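Ticket 736: wrist camera picture rotated in viewer and in grasp planner
Product: Sundora two-finger gripper kit with wrist camera bracket, evaluation unit
Opened by: Skellholm integration desk
Supplier: Prorano
Opened: February 3, 2022
Priority: normal
Status: closed, workaround in place, documentation change requested

Reported fault

With the kit fitted as in the supplier's quick start guide, the colour stream from the wrist camera arrives rotated in the Sundora viewer. The grasp planner takes the same stream and returns a jaw angle at right angles to the one wanted. On a round item the error does no harm. On a spoon or a box the jaws close across the long side and the grasp fails.

Expected: stream upright with the arm in its home pose, and jaw angle given in the tool frame.

Setup

Gripper firmware 2.26, viewer as shipped on the supplied stick. Camera on the short cable. Depth unit on its own port. Default bracket position. No changes made to the arm controller.

Steps taken

1. Power cycled gripper and host. No change.

2. Swapped the short camera cable for the long one. No change. Refitted the short one.

3. Set "rotate view" in the viewer to 85 by mistake, then to 90. The viewer picture is upright at 90. The planner output does not change. The setting is for display only and the guide does not say so.

4. Exported one still with "rotate view" switched off, arm held over the test table, and attached it for Prorano.

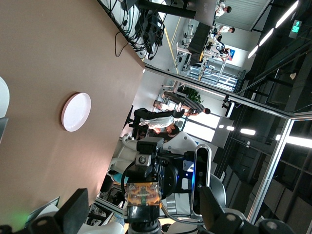 The rotation is constant, so a loose camera was ruled out early. We checked the bracket screws anyway and found them tight. With the display setting off, the floor and walls of the lab run across the still, and the error can be judged from those without any calibration target. The plate on the table is of no use for this as it is round. Both gripper fingers are in view, as is the depth unit to the right of the mount, so the lens has a clear line past the housings to the table. We see no need to move the bracket further out.

5. Prorano replied asking for the contents of the mount file. Sent. The file holds a roll value of 0 for the colour camera. Prorano says this value is right for the older Dissanayake bracket, where the camera sits the other way round. The evaluation unit has the newer bracket and should have been shipped with a different file.

6. Received the replacement file. Loaded it and restarted the planner. Jaw angle is now right for the spoon and the box. The viewer now shows the picture wrongly rotated again, as "rotate view" was still at 90 from step 3. Set it back to 0. Viewer and planner agree.

7. Left the unit running overnight on the box test. 226 cycles logged, 9 failed grasps. All of the failures were logged as slips after closing. None was logged as an angle error. Slips are handled in a separate ticket.

Cause

Wrong mount file supplied for the bracket fitted. The camera, cable and firmware are not at fault.

Workaround for other users

Open the mount file and read the bracket code on the first line. Compare it with the code stamped on the underside of the bracket. If they differ, ask Prorano for the matching file. Do not correct the fault with "rotate view", which leaves the planner wrong while the viewer looks right.

Requests to supplier

Have the software compare the bracket code at start-up and refuse to plan if it does not match. Rename "rotate view" so that it is plain it acts on the display only. Add a drawing of both brackets to the quick start guide.

Supplier reply

First request accepted for the September release. Second and third passed to documentation, no date given.

Closed by Skellholm. Reopen if the fault returns after a firmware update, and attach the mount file with the log.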